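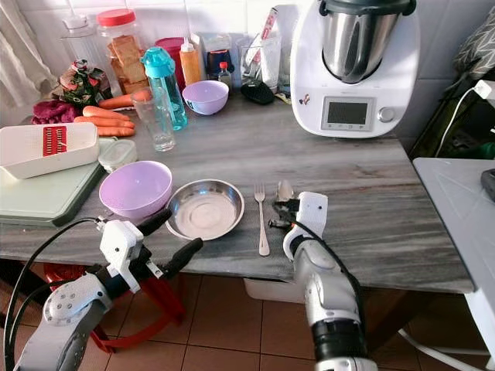 Right gripper closed on the spoon handle, fork alongside.

Counter tips for the Voma table-setting task, Iltondale robotics club

Put the bowl and plate in the near row, within reach of both arms. Lay the fork with its tines pointing away and leave a finger's width on each side of the handle. Grip cutlery by the handle only - shiny spoon bowls give poor depth readings. Keep the arm cable clear of the lower joint before homing. Set the closing speed to 47 and the lift height to 400.

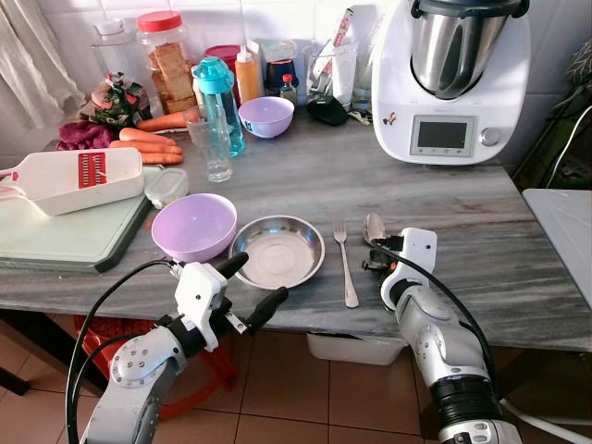

Spoon held bowl up; left gripper open.

Wipe finger pads with a damp cloth after every run. Log grip failures on the club sheet. Spare pads: ask Aishwarya Thomas.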